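Why Do Cookies Stay Crunchy in the Packet?

Have you ever left a cookie on the arm of the sofa and found it again the next morning? I have. I was about eight, I took a great big bite, and it bent. It didn't snap or crumble, it just sort of folded in my mouth like a wet bus ticket. Yuck! But the cookies still sealed in their packet were as crunchy as ever, and they'd spent the very same night in the very same house.

So what was the packet doing that the sofa wasn't?

I got so interested in this question that I ended up reading about it for weeks, and then cutting up a lot of empty wrappers on my kitchen table. Let me tell you what I found out.

The sneaky stuff in the air

The air in your house has water in it. You can't see it, because it's a gas called water vapor, but it's there all the time. It comes from showers, from boiling pasta, from the rain outside, and even from you. Every time you breathe out, you add a little more. (Breathe on a cold window and you'll catch some of it turning back into tiny drops.)

Cookies and crackers are very, very dry. The oven drives out nearly all their water, and that's what makes them snap. Starch and sugar that are dry go stiff and brittle, a bit like glass. But dry food is thirsty food! Put it out in damp air and it starts pulling in water vapor, a tiny bit at a time, until the stiff parts turn bendy. We call that "going stale."

Now for the funny part. Bread goes stale too, but a stale loaf gets harder. Cookies start out drier than the air around them, so they mostly take water in. Bread starts out wetter, so it mostly loses water, and its starch also stiffens up as it sits. I think it's a bit unfair that we use one word for both.

So what is a wrapper made of?

If you guessed plastic, you're mostly right. If you guessed metal, you may be right too! Plenty of snack wrappers are a sandwich of thin layers stuck together, and each layer has its own job.

The outside layer holds the ink. It's usually clear plastic, and the picture is often printed on the inside of it, so your fingers can't rub the color off. Clever, right?

The middle layer is the guard. In lots of packets it's a coating of aluminum so thin that you could never pick it up by itself. It's what makes the inside of a chip bag shiny. Gas has a hard time getting past metal, even metal that thin, so water vapor stays out and the good smells stay in. It stops light as well, and light can make oily foods taste old.

The inside layer is the glue - only it isn't sticky when you touch it. It's a plastic that melts when it gets hot enough, and that brings me to my favorite bit.

The crinkly ends

Find a wrapped snack and look at the two ends. See those little ridges? They're called crimps, and the part they're pressed into is the seal.
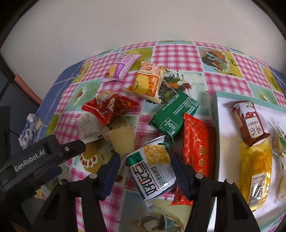
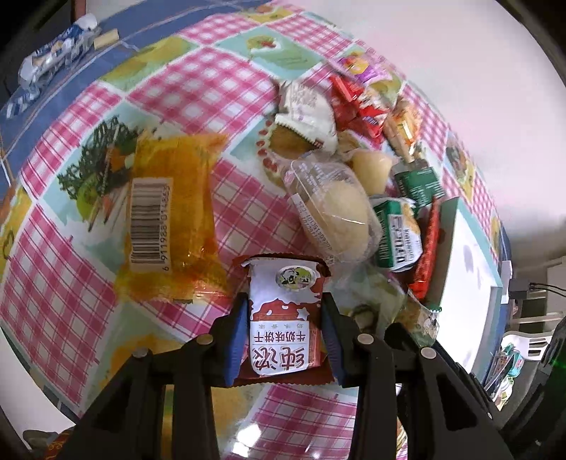 Snack packets and a tablecloth with food on it too

To make a seal, a machine squeezes the end of the packet between two hot metal jaws. The inside layers melt into each other, the jaws let go, and the plastic cools down into one solid piece. The jaws have grooves in them, like the teeth of a comb, and the grooves leave the ridges behind. Ridges help press the layers together firmly, even where the wrapper is folded double.

I once got to visit a small bakery called Mosley, where they make oat cookies and wrap them right there in the same building. Their wrapping machine is called a Plurcombe, and oh, the noise! It goes chunka-chunka-chunka all day long. It wraps 90 cookies every minute. The plastic comes off one long roll, folds itself into a tube around the cookies, gets sealed along the back, and then the jaws come down between one cookie and the next. Each bite makes the top of one packet and the bottom of the next one at the same time, and a blade slices between them. I stood there for so long that my sandwich went stale. (Harder, not softer. See above!)

Why is there so much air in the bag?

Everybody grumbles about this one. You open a big puffy bag of chips and it's half empty! Some of that space is there to protect them. Chips are thin and break easily, and the puffiness works as a cushion when the bags get bumped around in trucks and tossed into boxes.

And often it isn't ordinary air in there. Many chip makers fill the bag with nitrogen, a gas that already makes up most of the air you're breathing now. The part they want to get rid of is the oxygen, which makes oil turn sour and smelly over time. Nitrogen just sits there and doesn't bother the chips at all.

Before there were wrappers

Long ago, shops kept crackers in big wooden barrels. You'd ask for some and the shopkeeper would scoop them out into a paper bag. If you got the ones near the bottom, well, good luck! They'd be soft and broken, and a mouse might have been there first. Later on people kept cookies in tins with tight lids, which work very well, and my own cookies live in a tin right now.

Try it yourself!

You'll need three plain crackers that match, a plate, a jar with a tight lid, and a sandwich bag. Ask a grown-up before you start.

Put one cracker on the plate. Put one in the jar and screw the lid on tight. Put the last one in the sandwich bag, but leave the bag open a little. Leave all three next to each other on a shelf, away from pets and hungry brothers.

The next day, snap a corner off each cracker and listen. Write down which one is loudest. Do it again the day after that, with a fresh corner, and keep going until you run out of cracker. If you live somewhere dry, you may have to wait longer to hear a difference. Mine took three days in winter and only one in July!

Want to go a bit further? Try the same thing in the bathroom, where the air gets damp after showers. Just don't eat those ones, please.

What about all that trash?

I have to mention this, because it bothers me. A wrapper made of layers is hard to recycle, because the layers are stuck together and don't come apart easily. People are working on wrappers made from just one kind of plastic, and on paper ones with special coatings. They're getting better, but keeping water vapor out with paper is tricky. Check what your own town will take, as the rules are different from place to place.

In the meantime I save my cleanest wrappers for making bookmarks. I fold them into long strips with the shiny side out, and I've made 49 so far. My dictionary has six of them in it.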